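Teaching the Dishes

Search this site Search Articles Issues Go

Last updated: Friday, May 14, 2021

The second floor of the Zeditgate building smells like a bakery, which confuses every visitor who comes expecting a robotics company. The downstairs tenant makes bread. Upstairs, people spend the workday picking things up and putting them down again, very carefully, with a black gripper in hand. They stack plates. They move bowls from a table to a shelf and back. They turn cups right side up, and then other people at other desks watch how it all went.

The company is Tastine, and what it wants to build is a machine that can clear, sort and reset a kitchen. What it has so far is a great deal of human skill being written down in a form a machine might use someday. I went for an afternoon and stayed for two days, and I came home looking at my own cupboards with new respect.

The people doing this work are called handlers. Most of them came from kitchens, hotels and hospital food service, and a good number came from Mirani, the catering firm that shares ownership of the project. At Mirani they were dishwashers, line cooks, banquet setters and tray runners. They know plates the way a carpenter knows boards. Ask a handler how to pick up a shallow bowl that is sitting inside a deeper one and you'll get a real answer, with gestures, and probably an argument from the next table over.

I loved those arguments! One of them ran through an entire lunch. The question was whether you should tip a plate up before lifting it, or slide it to the edge of the table and take it from underneath. The former banquet people slide. The former dishroom people tip. Both camps had been doing it their way for so long that they'd stopped knowing they had a way at all, and then somebody handed them a tool with two fingers and they had to figure it out again from scratch.

Two fingers are the whole trouble. A hand wraps, braces, feels for a slip and corrects for it before you've noticed. The gripper closes on a thing from two sides, and that's about all it does. The handlers work it by its handle, so that every motion they make is a motion a machine with the same fingers could make too. It is a bit like asking a pianist to play in mittens, and the good ones get startlingly good at it.

New handlers start with practice blocks and graduate to dishes after 15 shifts. The blocks are forgiving. Dishes have rims and curves and glaze, and they have a way of hiding under each other. A plate lying flat on another plate gives a pair of fingers almost nothing to hold, so you have to find the rim, get one pad on each side of it, and bring the plate up on its edge before it can go anywhere.

The setting matters as much as the dish. In its first months Tastine worked on bare steel tables under even light, and the engineers liked how tidy everything looked. The handlers hated it. No home kitchen is like that, they said, and no break room either. They asked for tablecloths, groceries, appliances, fruit, and they got them. Now the practice tables look like somebody is halfway through putting away the shopping.

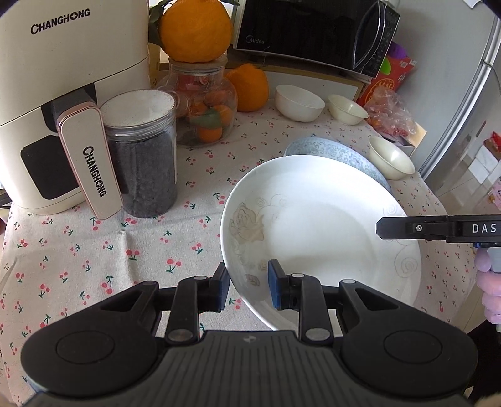

What the job used to be

For a former dishroom worker, the biggest change is heat. Commercial dishrooms are hot, loud and slick underfoot, and the people who've spent years in them talk about their backs and wrists the way farmers talk about weather. At Tastine the floor is dry, the chairs adjust, and a shift is broken into short sessions with a proper rest after each. One handler told me the strangest part of the first week was hearing what coworkers were saying.

The second change is pace. A dishroom rewards speed above everything. Handling rewards a steady, repeatable motion, and it took a while for people who had been praised their whole working lives for being fast to believe that slow was fine. Some never did come around to it. They went back to Mirani, and they'll tell you cheerfully that they'd take a Saturday banquet rush over lifting the same saucer all morning.

I can see their point. The work is repetitive, and for all the charm of the lunch arguments there are stretches in the late afternoon when the room goes very quiet and all you hear is china. The gripper isn't heavy, but it isn't nothing, and forearms get tired in a new place. The handlers asked for lighter handles last November and got them in the spring, along with a rule that no one does the same task for more than 55 minutes at a stretch. They wrote the rule themselves. It's taped up by the coffee machine with a good deal of underlining.

The third change is harder to put a name to. In a dishroom, what you know leaves the building with you when you clock out. Up here it gets kept. Every session is reviewed, and the reviewers (all of them handlers, on rotation) mark which attempts were clean, which were clumsy and which were clumsy in a useful way. A fumble that gets recovered can be worth more than a perfect lift, because a machine will fumble too and needs to know what comes next. I sat in on a review where a whole table applauded a badly picked-up soup bowl. It was a gorgeous save.

The question everyone asks

So are they training their replacements? I asked it, everyone asks it, and the handlers are so used to it that they've started asking it of each other as a greeting.

The answers I got were all over the place, and I think that's healthy. Several people said yes, probably, eventually, and that they would rather be in the room while it happens than read about it later. Others said that anybody who has seen a machine try to deal with two nested plates knows there's plenty of time. A couple pointed out that Mirani can't keep its dishrooms staffed as it is — the openings stay up month after month — and that a machine doing the worst hours would be welcome to them.

What reassured the skeptics more than any speech was the agreement they worked out with the two companies before recording started. Handlers who came over from Mirani kept their seniority. If a machine takes over a station at one of Mirani's sites, the people at that station are first in line for the jobs that come with it, which means loading, checking, fixing and training. It's a plain document, a few pages long, and it was read aloud at a meeting before anyone signed it. Will it hold up? I don't know, and the people who signed it don't claim to know either. But they have it in writing, and plenty of workers in their position never get that far.

The handlers also have a say in what gets taught, and this was the part that got me most excited. Each table proposes its own tasks. One group has spent weeks on mixed stacks, the kind you find at the end of a party when nothing matches. Another is working on how to get a plate out from a crowded table without disturbing whatever is next to it. These are problems an engineer might reach in a few years. A person who has bused tables gets there on day one.

A machine at the end of the counter

There is a machine, by the way. It lives in a side room and answers to Workov, the name of the software that runs it. It has the same kind of fingers the handlers use, mounted on an arm, and it practices in the evenings after the tables are cleared.

I watched it try a dinner plate. It lowered itself, paused, shifted a little to the left, paused again, and took hold of the rim. Then it tipped the plate up before lifting. A cheer went up from the dishroom side of the room, and groans from the banquet side, and somebody demanded a recount. The machine set the plate down in the rack at a slight angle, a touch too far over, exactly as one of the handlers does, and everyone in the room knew whose habit it was.

It managed 30 plates that evening, slowly, with help on a few of them. A decent dishroom crew would have been through that many before the machine finished its second. Still, I found myself leaning forward every time it reached, hoping, the way you do when a kid is carrying something breakable across a room.

Tastine plans to put a first unit in a Mirani staff cafeteria, working the breakfast trays with a handler beside it for the entire shift. The handlers have been asked to pick who goes. When I left they were still arguing over it, a tipper or a slider, and the bread downstairs was just coming out.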